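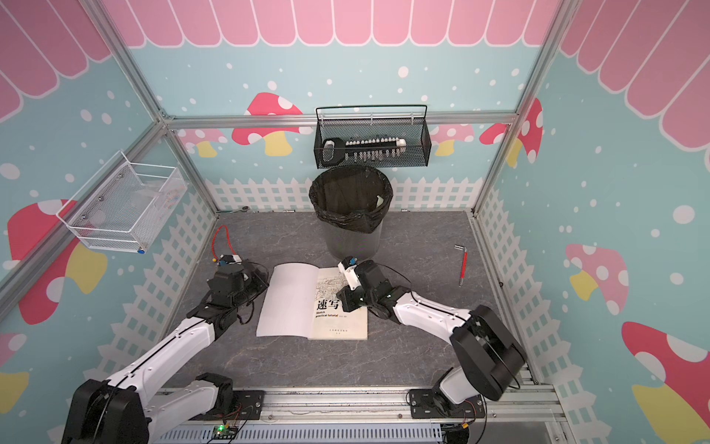
Los dos brazos y el libro abierto, julio.

Cuaderno del taller de encuestas, julio, 9:40

Retomo donde lo dejé. El cuestionario sobre violencia de género y control familiar ya tiene versión en papel, versión en pantalla y versión «la que de verdad vamos a usar», que por supuesto es una cuarta que aún no existe. Objetivo de la semana: que deje de crecer.

Situación de los datos. Urnbridge: 102 entrevistas cerradas. Fovavcombe: 14, y de esas dos hay que repetirlas porque el módulo C salió grapado al revés y las entrevistadas contestaron primero si habían pedido ayuda y después si les había pasado algo. Las respuestas son coherentes, lo cual dice más de las entrevistadas que de nosotros.

Problema de la pregunta 30. Decía: «¿Ha necesitado usted permiso de algún familiar para salir de casa?». En el piloto casi todas contestaban que no. En la conversación de después, con la grabadora apagada y el café servido, resulta que avisaban al hermano, esperaban a que volviera el padre, o sencillamente ya no salían. «Permiso» es palabra de oficina. Nadie pide permiso para una cosa que ha dejado de hacer.

Cambio propuesto, en tres preguntas cortas:
30a. La última vez que salió sola, ¿a quién se lo dijo antes?
30b. ¿Qué habría pasado si no se lo hubiera dicho?
30c. ¿Hay sitios a los que antes iba y ahora no?
La 30b es la que importa. También es la que más silencio produce. Dejar línea en blanco grande y prohibir a quien entrevista que la rellene con «nada» por cansancio.

11:15. Discusión larga sobre si codificar «matrimonio acordado» y «matrimonio forzado» como una sola variable. Había quien quería juntarlas por comodidad de tabla. Me niego y lo apunto para que conste. Una chica que dijo que sí después de conocer al muchacho en dos meriendas y otra a la que le escondieron el pasaporte no caben en la misma casilla, por muy bonita que quede la columna. Se quedan separadas, con una tercera categoría para «no sé cómo llamarlo», que en el piloto fue la más usada. Hay que leer esas respuestas una a una. Ya sé a quién le va a tocar.

Hora de comer. El protocolo de seguridad sigue teniendo once páginas y una sola frase útil: si entra alguien en la habitación, se pasa a la hoja de hábitos de compra. Sugiero que esa frase vaya en la portada. La hoja de hábitos de compra, por cierto, está mejor maquetada que el cuestionario de verdad, y una de las entrevistadoras de Urnbridge la ha rellenado tantas veces que tenemos casi un estudio sobre detergentes.

Teléfonos. Comprobar otra vez los de la tarjeta de recursos. De los que aparecían en la versión anterior, uno daba a un taller de neumáticos. Muy amables, pero no es eso. La tarjeta tiene que caber doblada dentro de un zapato; la actual no cabe dentro de un bolso.

16:20. Llega el fichero de Brirnby, el archivo de prensa: 1002 recortes. Primera lectura por encima. Lo que se repite:
- El titular nombra el motivo del agresor antes que a la víctima. A veces a ella no la nombra.
- «Drama familiar», «tragedia», «disputa por la boda». Verbos en pasiva, como si el cuchillo se hubiera levantado solo.
- La palabra «honor» sin comillas, regalada.
- Los vecinos dicen siempre que eran una familia normal. Habría que hacer una encuesta sobre qué entienden los vecinos por normal.

Para codificar prensa: una ficha por caso, no por recorte, o acabaremos contando a la misma mujer siete veces y a otras ninguna. Campo aparte para denuncias previas. Campo aparte para quién avisó, si alguien avisó.

La base de datos Horobets no admite tildes en los nombres de los campos. «Agresión» entra como «Agresi». Llevo media tarde escribiendo «Agresi» y ya me parece un pueblo de Cerdeña.

Pendiente:
Rehacer módulo C, con grapa en el lado que toca.
Probar 30a, 30b y 30c en Fovavcombe antes de mandar nada a imprenta.
Quitar «¿por qué no se marchó?» de la guía de conversación. Creía haberla quitado ya. Vuelve sola, como la humedad.
Pedir otra sala para las entrevistas, una cuya puerta cierre.
Turnos de descanso para quien transcribe. Dos horas seguidas como máximo, y lo digo después de haber hecho cuatro.

18:05. Guardo copia. La versión final se llama final_3.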